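Stustside Path and Access Records: README

Maintained by Wichai Klinhom. Read this before you plan a walk from the table, and certainly before you quote it to anyone.
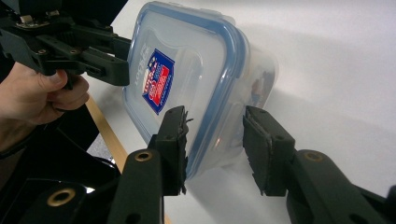 The table lists paths, gates, parking areas and picnic grounds in and next to Stustside Country Park, with the last known status of each. It has 689 rows. That number sounds more impressive than it is. A good part of it comes from long paths being split into short segments every time a fence crosses them, so please don't repeat it as "689 trails." The park has nowhere near that many.

Where the rows come from

Two sources. The first is the park's own notice page, copied by hand. The second is Jodeo, a walkers' reporting site where anyone can mark a path as blocked or clear. I trust the first a little more than the second, and neither one very much. The notice page is quick to announce a reopening and slow to mention that half of the route is still behind orange netting. Jodeo users call a path "impassable" when it has a puddle on it.

Where the two disagree I kept both entries and set the conflict column to yes. I did not pick a winner.

Columns

segment_id: a number, stable between releases
name: the name on the park sign, if there is a sign
length_m: length in meters, measured off the map
status: open, closed, partial, unknown
source: notice or jodeo
conflict: yes or blank
month_checked: month only
remarks: free text, uneven, sometimes cranky

Partial covers everything from one missing step to a bridge with no deck. Read the remarks.

Known problems

Lengths under 300 meters are unreliable. The map lines were traced at a scale that rounds off bends, and on a short segment that matters.

The name Unau Bank appears twice, for 2 different slopes on opposite sides of the reservoir. Both have signs. I have asked which one is correct and got a leaflet in reply.

The leaflet says the upper carriage road dates from 1899. I have found no map or deed that backs this up, and the date is left out of the table. If you have a document — a scan will do — send it.

Accessibility is not recorded. The park describes several routes as "suitable for all," and I walked one of them in December and would not have taken a stroller up it. Until there are measured slopes and gate widths I would sooner have no column than a cheerful one.

Parking counts were dropped after the last release. They came from the Jitpraphai visitor survey, which never explained whether the overflow field was included.

Use

Fine for spotting paths that keep closing. Poor for deciding where to go on a given morning. Unknown means unknown, so don't fill those cells with open to make a map look tidy.

Corrections are welcome if they say what you saw and in which month.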